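Projects / Grippers / Hand-held comparison / FAQ

Questions about the hand-held gripper trials
By Lorraine Cartwright, updated September

Overview Fingers Cameras Controllers FAQ Contact

We've been comparing hand-held grippers on clothes and bedding since spring, and the mail has been piling up ever since. I love getting these questions, so please keep them coming! The ones that come up most are answered on this page. The two gripper builds we talk about are called Hamann and Irnis throughout.
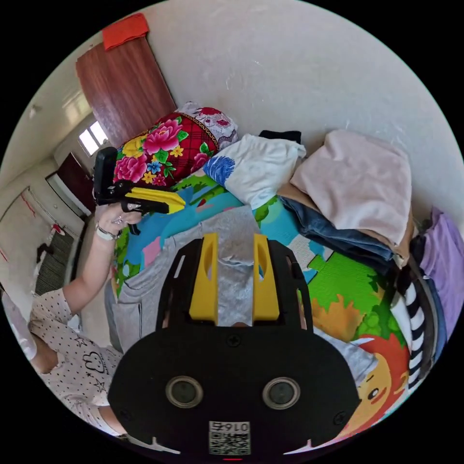
Yellow slotted fingers on black bodies, and clothes and bedding to work on.

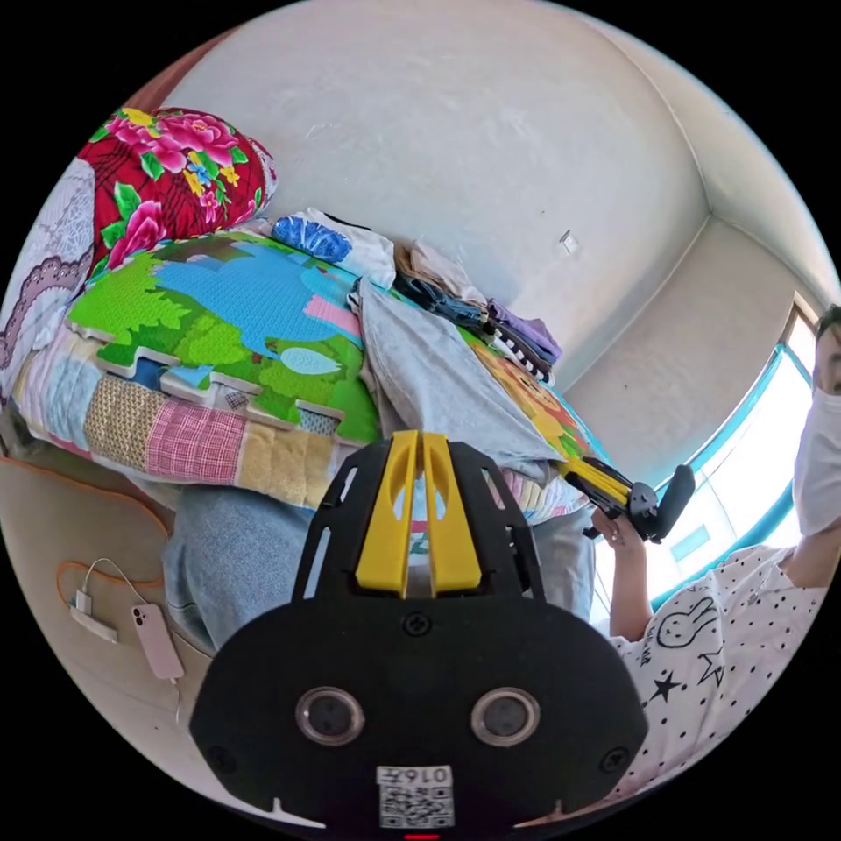

What are you comparing?

Two builds of the same basic tool. Hamann has the stiffer finger and a short trigger pull, Irnis has a softer finger and a longer one. Everything else we try to keep the same: same garments, same tasks, same people taking turns. We want to find out which one gives us demonstrations that an arm can follow later on without a lot of cleanup.

Why clothes and bedding? Wouldn't blocks be easier?

Much easier, and we did start with blocks. Both builds did so well on them that we learned next to nothing in a week. Cloth is where the differences show up. A T-shirt hem is thin, it slides, it folds under itself, and if your fingertips don't meet cleanly you come up with air. I still get a kick out of watching a good hem pick — it's such a small movement and so much has to go right.

How many runs have you done so far?

The count stands at 491 complete runs, of which 229 were with Hamann and the rest with Irnis. A run is one garment from first touch to last release. We throw out runs where tracking was lost in the middle, and those aren't in the total.

So which one is better?

Depends on the cloth! Hamann is ahead on denim and anything with a thick seam, where the softer fingers tend to spread before they've got a proper hold. Irnis is ahead on thin cotton and on picking the top layer off a folded stack. Gunther Fuchs, who designed the Hamann finger, would like me to add that he has a new tip in the works. I've tried it for an afternoon and it's promising, but it hasn't been through the full set yet.

Do you use one gripper or two?

Two for most folding tasks. You can fold a hand towel with one if you're patient, but trousers and bedsheets really want a second hand to hold a corner down or stretch an edge. Handing cloth over from one gripper to the other is the hardest part to do smoothly, and new people usually rush it.

How long does it take to get good with one?

Most people are comfortable after 9 practice garments or so we used to say, until Divina Belmonte went through the logs and showed that sheets take a lot longer than shirts. Now we simply ask everyone to do one full practice session before their runs count. Go slower than feels natural. Keep your wrist loose and let the fingers close all the way before you lift.

Does hand fatigue affect the results?

It does, and more than I expected. The long pull on Irnis is pleasant for the first half hour and then your forefinger starts to complain. We switch people out every 3 garments during long sessions and alternate the builds, so neither one always gets the tired hands.

Can I use your runs with my own arm?

If your arm can reach the same poses and carries the same fingers, you have a good chance. Ximeng Du has replayed a batch on the arm at our Skirkemholm lab. Shirts went well. Sheets ran into joint limits, mostly on the wide sideways moves, and we're now recording some of those again with shorter strokes. If your fingers are a different length from ours, you'll need to correct for that before you try anything.

What about lighting?

Bright daylight from one side is fine as long as it stays fairly steady. Fast changes are worse for tracking than dim light. Plain walls are harder than busy ones, so a patterned bedspread can be a real help — there's plenty for the tracking to hold on to.

My fingertips don't line up after I swapped the fingers. What did I do wrong?

Probably tightened one side fully before starting the other. Back the screws off, close the gripper gently on a sheet of paper, and tighten a little at a time, going from side to side. Then tug the paper. If it slips out at one corner, do it over.

Will you test other grippers?

Yes, gladly. Corkedholm has offered us a three-finger version and Gerd Engelhardt is already adapting the mount for it. If you've built something of your own, write to us through the contact page and tell us the finger length, the opening width and what you've been picking up with it.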